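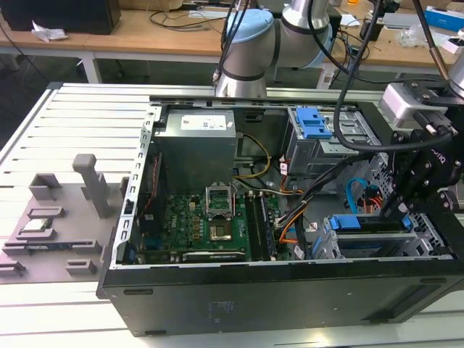
Storing and Thawing a Bulk Beef Order

4 min read
338 shares

A quarter or half carcass from a local producer takes up more room than most people expect. Measure the freezer before you sign the cutting sheet. If you are splitting an order with another household, agree on the split by cut and by weight, and write it down.

Before pickup

Set the freezer to 0°F a full day ahead and check it with a thermometer you trust. Clear out one shelf or basket completely. Meat that arrives already frozen can be stacked right away. Meat that arrives chilled should go in as a single layer with space between packages, and only a few packages to a shelf until they are hard. Filling a chest freezer with unfrozen beef all at once slows everything down and leaves big ice crystals in the middle of the load.

Ask the processor what wrap they use. The Brodbridge plant does vacuum bags unless you ask for paper. Rilbridge still does paper, double wrapped, and it holds up fine if the tape is tight. Vacuum bags crack at the corners when they get thrown around, so lay them in.

Labeling

Most processors stamp the cut and nothing else. Add the month and the weight with a grease pencil. Ours from last February were stamped "roast" and we had to guess at chuck or round. Keep a list taped inside the lid and cross things off.

Where things go

Ground beef on top, steaks in the middle, roasts and soup bones at the bottom. Ground beef is best used within 4 months. Steaks and roasts keep their quality for a good deal longer, but put the older packages in front anyway. Organ meats go in their own bag or they get forgotten.

Thawing

Thaw in the refrigerator, on a tray with a lip. A pound of ground beef takes a day. A large roast can take more than 2 days, so move it down early. Cold water works for steaks in a leakproof bag, with the water changed every half hour, and they should be cooked as soon as they are thawed. Do not thaw on the counter.

Beef thawed in the refrigerator can go back in the freezer if plans change. Expect it to lose some juice.

Freezer burn

Gray, dry patches are safe to eat but taste like cardboard. Trim them off and use the rest in chili or stew. If a bag has lost its seal, rewrap it in plastic and then foil while it is still frozen.

Power cuts

Leave the lid shut. A full chest freezer will usually hold for two days, a half-full one for one. Jugs of water in the empty spaces help. Anything that still has ice crystals can be refrozen.

Updated December 18, 2024
1246 views
Share this page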